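Subject: Re: [gripper-list] Linkage jaws vs. parallel jaws in sim, round two
From: Veikko Rantala

Hi all,

Sorry for the slow answer, I've been buried in contact parameters since the start of April and only came up for air this afternoon. Quoting the bit I'm replying to:

> I'd be curious whether the linkage gripper really does better
> on small kitchen stuff or if it's just the default friction
> being generous. When we tried the Plunda parallel jaws on
> anything with flat sides they did fine, and on round things
> they were hopeless. Did you run both with the same seeds? And
> are you still on the old wrist camera position?
>
> Skurkach

Same seeds, yes! I learned that lesson the hard way last year. Both grippers ran on the same arm model, same Kokkonen controller, same control rate, and I swapped only the end effector and the little offset file that goes with it. I gave each one 100 tries per object. The two seeds I keep coming back to are 2828 and 3317, because they put things close together and the gripper has to come in at an awkward angle (3317 is the nasty one, if you want to suffer along with me).

The camera did move. I slid it back a bit along the wrist so both fingers stay in view all the way down, and I'm much happier with it. The price is that the gripper now eats a big chunk of the picture, lower right, and anything behind the linkage is simply gone as far as the policy is concerned. I don't love that, but with the old position I could never tell whether a miss was the fingers or the planner. 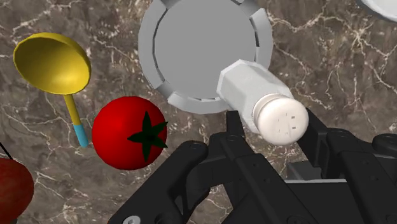
Wrist view, linkage gripper at the salt shaker, pan behind it and tomato off to the left.

The shaker is the object I'd look at first if you're going to repeat any of this. The body has flat facets and the cap is rounded and a little wider, so where you close matters a lot. With the Braken linkage fingers, closing near the cap end went better than I expected. With the parallel jaws I had to get onto the flats or the thing would squirt out sideways, sometimes all the way off the counter — very funny the first time, less so after an hour of it.

On friction, you're right to be suspicious. I turned it down in 12 small steps and reran the shaker and the tomato at each one. The linkage gripper hung on longer with both, but the gap got a lot smaller toward the bottom, so I'd say part of what I was bragging about in my last message was the default setting. The tomato is still bad for everybody. It's a smooth hard ball in the sim, there's no squish to it at all, and I don't think we should read much into those runs until somebody puts in a softer contact model.

Other odds and ends. The linkage housing is bulky and it bumps into neighbors. I had a bunch of failed grasps on the ladle where the fingers were lined up just fine and the housing clipped something on the way in. The parallel jaws are skinnier and hardly ever did that, so for crowded counters I might still pick them. Also, check your collision meshes! Mine had a convex hull wrapped over the whole left finger, and I threw away an entire batch of runs when I found it.

I haven't touched the pan yet. Grabbing it by the rim ought to be easy for either gripper on paper, but it's heavy enough in the model that I'd expect the wrist torque limits to kick in, and I'd like to sort those out with the Kokkonen settings before I blame anybody's fingers.

If you still have your Plunda offset file, could you send it over? I measured mine off the mesh and I have a feeling it's slightly wrong along the approach axis. I'll put my configs up in the usual folder tonight, with the friction runs in their own directory so you don't have to dig.

Cheers,
Veikko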